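Search this site
Home Reviews Checklists Service Contact
Apr 22, 2026 – by the Stotero test desk

Acceptance checklist: Cletora wrist camera kit, fitted to a bench arm

Unit under review: Cletora kit, supplied by Whitcombe. Mounting plate by Tradby. Inspected with arm power off unless the item says otherwise.

1. Mounting plate screws at marked torque. PASS. One screw had no thread lock. Applied and re-marked.

2. Camera body square to the plate. PASS. No play by hand.

3. Lens clean, no chips or haze. PASS. The cap supplied with the kit is loose and should not be relied on for transport.

4. Cable strain relief at the wrist. FAIL, then PASS. Clip was fitted upside down. Reversed it and moved the wrist through full travel 30 times – no snag after that.

5. Cable slack at the base. PASS WITH COMMENT. The manual gives a minimum loop but no maximum. We want both.

6. Connector latch closed and tagged. PASS.

7. Stop button cuts arm motion with camera streaming (power on). PASS. Tested 7 times at low speed. The stream stays up after a stop, as the manual states.

8. Frame drops over test run (power on). PASS. Run length 80 minutes, 151 frames dropped, all during the first start. A second start did not repeat it.

9. Exposure with a pale object close to the lens. COMMENT. Bright surfaces at short range lose detail at the default setting. Lower the exposure limit before close work and save it to the profile; the setting does not survive a reset otherwise.

10. Field of view. PASS. Fisheye lens, dark corners, strong bending toward the rim. Keep anything that must be measured near the middle of the circle.

11. People in view during operation. COMMENT. The wide view takes in a good part of the room behind the work. Sites with privacy rules should set the recording mask first.

12. Labels and paperwork. OPEN. The serial label does not match the packing list dated February. Whitcombe to reissue.

Result: accepted for bench use, item 12 open. Recheck items 1 and 4 after any change of gripper.

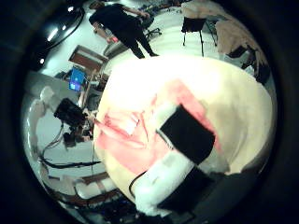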